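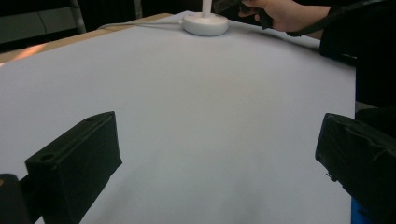 Pranstead Community Workroom
Interim progress report to the Ornmont Fund
Period covered: April to September

1. Summary

The grant supports the furnishing and opening of a shared workroom where residents can wrap, mend and label household goods for reuse. The room opened to the public in June, one month behind the original schedule. All work tables are now in use, and two of the three planned storage walls are complete. The remaining wall is expected by the end of November.

2. Work surfaces

The application proposed fixed vinyl coverings for the tables. After a trial in May, the project changed to large sheets of white paper laid directly over the wood. Glue, ink and dust are removed with the sheet at the end of a session, and the tables have needed no refinishing to date. Paper is supplied by Nandholm in packs of 500 sheets. One pack has been opened, and 253 sheets had been used by the close of the reporting period.

Two points remain under review. Sheets are wider than the older tables in one direction and shorter in the other, so that a strip of wood is left exposed along one side while the opposite corner hangs over. Users have been asked to turn the sheet where this interferes with cutting. A narrower size has been requested from the supplier, but no price has been received.

3. Lighting and power

Each table is to have its own upright light. Installation is complete at 7 tables. Cables are at present run across the back of the table toward the wall - an interim arrangement that was accepted at the safety inspection in July on the condition that clips be fitted before winter. The clips have been ordered from Vídalín and will be charged to the existing equipment line.

4. Budget

Spending is within the approved total. An underspend of $600 on floor matting is available, and the project requests permission to transfer this amount to lighting. No other changes are sought.

5. Next period

Priorities are the third storage wall, the cable clips and a short printed guide to setting up and clearing a table. Evening opening until 8 p.m. will be tested in October. Attendance records for the full year will be supplied with the final report, together with receipts for all items over the reporting threshold.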